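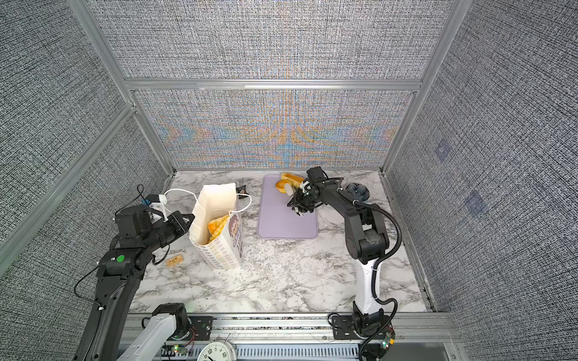 Two-armed bench cell with speckled panels on three sides.

Road Traffic Law for Non-Lawyers
Handout 4: You have had a letter about speeding

Bring this to the seminar with something to write on. Last September half the group brought their own speeding letters instead, which made for a lively hour but did very little for the syllabus.

1. What the letter is

The first envelope to arrive is usually two documents in one. The notice of intended prosecution says that somebody in a particular vehicle is alleged to have done something at a particular place and time. The request for driver details asks the registered keeper who was driving. We are talking about England and Wales throughout. Scotland does several of these things differently and has its own handout.

Students mix up the two halves every year. The notice is a warning. The request is a legal duty, and ignoring it is an offence in its own right, often carrying more points than the speeding would have done. People who put the letter behind the clock and hope are, in effect, trading up.

2. The fourteen-day rule

Unless the driver was warned at the time, or there was an accident, the notice should normally reach either the driver or the registered keeper within fourteen days of the alleged offence. Note "registered keeper". If the car belongs to a hire firm, the first notice goes to the hire firm, and the copy that eventually reaches you can be a good deal later without anything having gone wrong.

Also note what happens if you moved house and didn't update the logbook. The notice goes to the old address, the clock is satisfied, and the new tenants use it as a coaster.

3. Worked problem: the Drellness van

Wouter Declercq drives a van for Aerts, a small firm that delivers bathroom fittings. The van is leased from Tita. A camera on the Ukuvley road records it above the limit at 7.40 in the morning. Tita receives the notice on day six and names Aerts. Aerts receives a request on day 19 and puts it in a tray. Two people had the van that morning, and the mileage sheet says 1,086 in one hand and nothing at all in the other.

Work through these in pairs before the seminar:

Has the fourteen-day rule been met? Say which date matters and to whom.

What must Aerts do now, and by when? (The usual period is 28 days from service of the request. The tray does not stop it running.)

Aerts would like to reply that it doesn't know who was driving. What would a court want to hear about the records it kept, and whether it was reasonable to keep none?

Wouter offers to say it was him, to save trouble, though he thinks he was probably at the Drellness depot. Why should everyone in the room tell him to stop talking?

On the last one, please don't write "because it is dishonest" and move on to lunch. Name the offence. People have gone to prison for swapping points, including people who were extremely clever in every other part of their lives.

4. What can follow

Depending on the speed and the driver's history, the police may offer a course, a fixed penalty, or nothing but a court date. The standard fixed penalty for speeding is £100 and three points. The course means no points, a fee, and several hours with strangers who were all keeping up with the traffic.

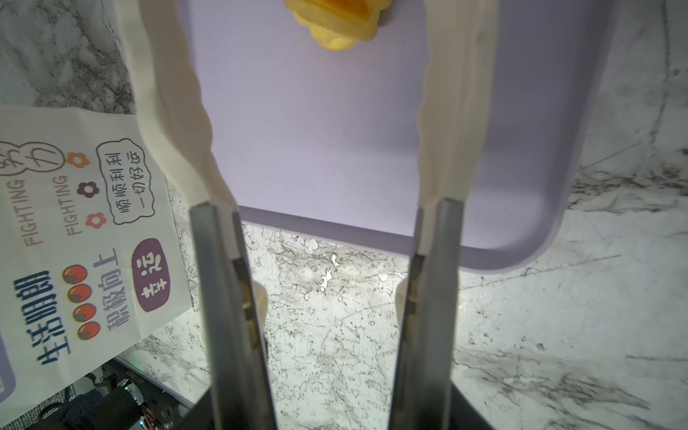

View between two pale gripper fingers, spread apart.

A course is an offer. There is no right to one, and a driver who has done one recently for a similar offence won't normally get another. In court the fine is tied to income, so the sums your uncle quotes from his own case are of limited use.

5. Arguments we hear every year

"I was only just over." Police forces have guidance on when to act, but the limit is the limit. The margin is a matter of discretion and you can't plead it.

"The sign was behind a tree." Sometimes a good point. It needs dated photographs, taken promptly, from the driver's side of the road. A strong feeling about the tree is not evidence.

"There was no one else about." This goes to how bad it was. The offence itself doesn't require an audience.

"My friend got off." Ask for the case, the court and the reason. The friend was usually a passenger.

6. For the seminar

Write 400 words advising Aerts. Use plain English, address it to the manager and put the deadline in the first paragraph. Marks are lost for Latin. Read handout 5 (totting up and exceptional hardship) beforehand if you can face it.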